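From: Valdis Uibo
To: kelance-kitchen list
Date: May 24, 2022
Subject: Re: Sauces for the summer cookout, what to buy

Hello all,

I answer inside the message from Grikarley house, so it is easier to follow.

> We had 80 people last year and the ketchup was finished
> before the second round of sausages. Can we buy the big
> tins this time and put the sauce in bowls? It is cheaper.

It is cheaper, yes. I looked at the prices at Kütt and the large tin wins clearly. But I was washing up last September, and I remember the bowls. Each one had a spoon, the spoons fell into the sauce, and then the handles were red and people wiped their hands on the tablecloths. We paid 29 euros for cleaning those cloths.

So my proposal is squeeze bottles on every table, and one tin in the kitchen for the cooks, who need it for the bean stew anyway.

> Also, who has the list of allergies? Lirnilero sent
> theirs to the old address.

I have it now. They forwarded it to me yesterday. There are two people who cannot eat mustard, and one who cannot eat celery. Please check the label on the stock cubes – celery is often in there and it is easy to miss.

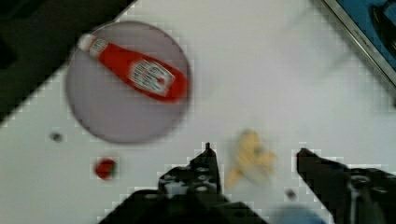 For the mustard I would still take glass jars, only three or four of them, and keep them at the end of the serving line. If they stand on the tables, the two people with the allergy must ask at every seat, and I would not like that for them.

> Will the grill be the same one?

The same, but the left burner is weak. I will come early and try it with a new gas hose. If it does not help, we cook the vegetables in the oven indoors.

Please write to me if you want to change the order. I must send it to Kütt before the end of the month.

With kind regards,
Valdis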